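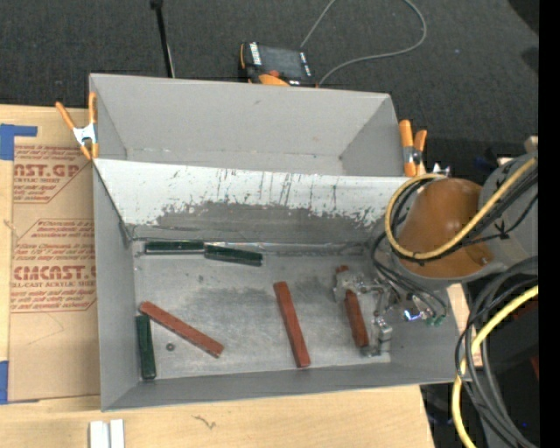
Bin cell with the two-compartment bin clamped up, green and reddish-brown bars in the front half.

Notebooks > Bin cell > Equipment planning

Filed under: Purchasing, Grippers, Cell hardware

July, 9:40

Went through the cell before filling in the equipment request. Illia Demchenko wants one list for the rest of the year instead of us asking for things as they break. Budget line is 2,000. The Vorkbridge quote for a second gripper came in at 1,823 with shipping, so if we take it there is 177 left for everything else. Writing down what everything else is.

Bin. The divider is worn through the white down to dark metal along the lower part, and the edges of the worn patch are flaking. The front floor is scuffed and stained too. I don't want loose flakes in with the bars. Options are to strip and repaint the panel ourselves or get a new bin from Blackburn. Blackburn wants 60 for a plain one with no divider, and we would have to make the sloping panel. Leaning toward buying it and moving the old one to bench tests. Need the inside length before ordering – measure with the bars out.

Clamps. Still holding the bin with two orange-handled spring clamps, one on each side. Fine for now. For the new bin I would like something bolted to the table so it goes back to the same spot after cleaning. Scrap angle from the rack should do, no cost.

Cables. The yellow cable and the black ones loop around the arm cover and run up across the arm. The thin wires to the green connectors at the gripper are my main worry. If we get a second gripper it should come with the longer lead, and I want a proper cable sleeve for the arm. Flernska sells sleeve by the meter. Asked for a price, no answer yet.

Pendant. It's on the carpet behind the bin. Wall hook or a small shelf, make it here.

Table. No spend. The acrylic sheet at the left of the bin still has its paper on. Ask whether it is spoken for. If not, I would use it for a guard on the left side and take that off the list.

10:25

Talked it over with Illia. He asked if the second gripper could wait until after the Vistumton work is done. My view is no. With a single gripper any repair stops the cell, and Vorkbridge quotes 2 months on delivery. He agreed to send it through as long as the bin and the sleeve fit in the same request.

So the request is:
gripper, Vorkbridge, 1,823
bin, Blackburn, 60
sleeve, Flernska, price to come

That leaves 117 for the sleeve. If it comes in over, the bin waits and we repaint the panel.

To do: inside length of bin, chase Flernska, check that the Vorkbridge quote includes the mounting plate – it's not on the second page where it was last time.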